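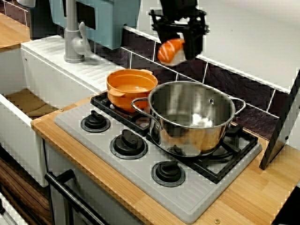 Play kitchen, bench notes
4 Nov 2018, H. Gallardo

Went over the play kitchen again before it goes back out to the Grenlow room. Last full check was in April. Notes are for me and for whoever picks this up next. Anything marked OPEN still needs doing.

Countertop

Bamboo top is fine. No lifting along the striped front edge, no splinters, ran a cloth over it both ways and it didn't snag. Gave it one thin coat of the Plemex oil in April and I don't think it needs another this year. If you do oil it, mask the grey stove panel first. The oil got under the rim last time and it took a toothpick and most of a lunch break to clear.

Screw heads on the top are sitting slightly proud. Not sharp, but I can feel them with a fingernail. Took each one a quarter turn and stopped, as the board underneath is soft and I don't want to strip it. OPEN: find matching caps. Plerico had some in silver but only in bags of 400, which is silly for this.

Stove panel and grate

Grate lifts off and goes back without rocking. Washed it in warm soapy water, dried it, checked the prongs for burrs. Good.

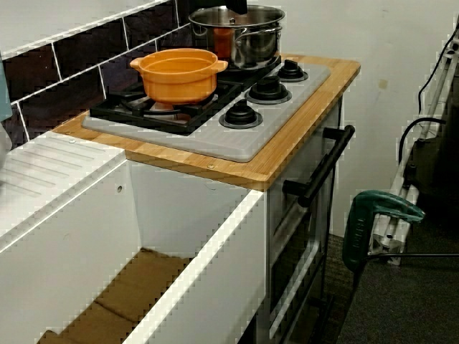
The three black knobs are all firm. I pulled on each by hand and then with the spring scale at 5 kg for 30 seconds, and none of them shifted. The one nearest the front had been glued by somebody before me and the glue has gone yellow under the base. Left it alone. It holds, and getting it off would mark the panel.

Panel colour has faded a bit compared with the spare in the drawer. Doesn't matter unless we ever have to replace half of it.

Pots

Working set for the stove is the orange plastic pot and the stainless one with the lid. Both sit on the grate at the same time if the orange one goes in front and the steel one behind. Side by side along the back also works. What doesn't work is the steel one in front, because then small kids reach over it for the other and the loop handles catch their sleeves. 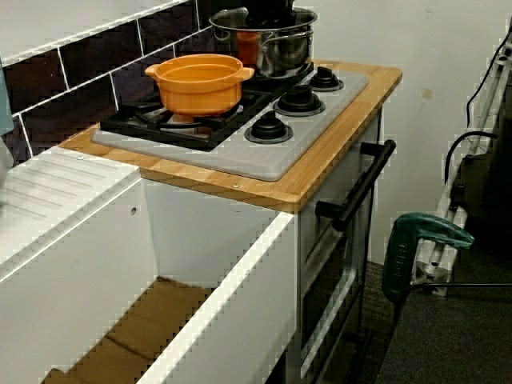
Orange pot in front, steel pot behind. Use this layout.

Orange pot: no cracks at the handles, which is where the old green one went. Rim is smooth all the way around. Dishwasher safe according to Ndlovu, top rack only. I've been doing it by hand anyway.

Steel pot: handles tight, rivets tight. The polish shows every fingerprint, so don't bother chasing them. Lid rings like a bell when dropped and the Grenlow staff have asked if we can do anything. Tried a strip of felt inside the lid edge and it came off in the first wash. Next idea is a silicone ring. OPEN.

Food pieces

Sorted the bin. Kept the salmon nigiri with the white stripes, it's in better shape than I expected and the topping is still fast to the rice. Kept the round orange one too. Both are well over the size of the choke tube, tried them every way around. Two other pieces went in the rubbish, paint flaking.

The round one belongs in the steel pot when things get packed up. It's too easy to lose otherwise, it rolls straight off the counter and under the shelving.

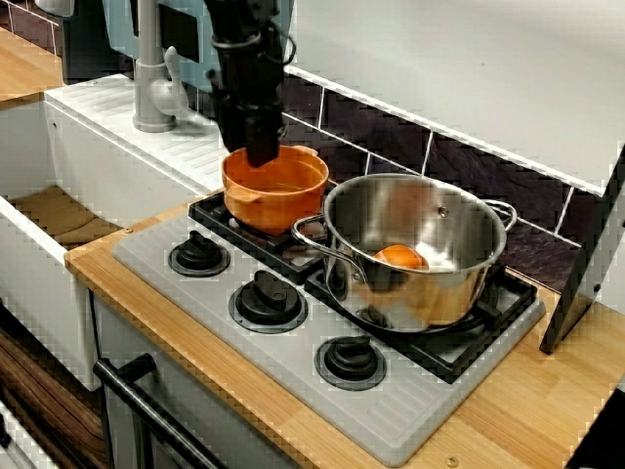

Both pots on the back of the grate, round piece in the steel one.

Sink side

Basin and ridged drainboard wiped down. Crumbs collect in the grooves, and an old toothbrush is the only thing that gets them out. Faucet is solid, lever moves, no wobble at the base.

Brown bottom in the open compartment is the part I like least. It's clean but it will not take a soaking, and sooner or later somebody will pour real water in there. I'd like to swap it for a piece of thin white melamine cut to suit. Measured it and wrote the sizes on the inside cover of this book. OPEN, need offcuts.

Backsplash

Dark tiles, white grout lines. Wiped with a damp cloth, nothing came away. No gaps along the counter.

To do
- screw caps, smaller bag
- silicone ring for lid
- melamine for compartment floor
- ask Grenlow if they still want the spare stove panel or if it stays with us

Otherwise fit to go back.

Workshop notebook, please return to H. Gallardo | Back to top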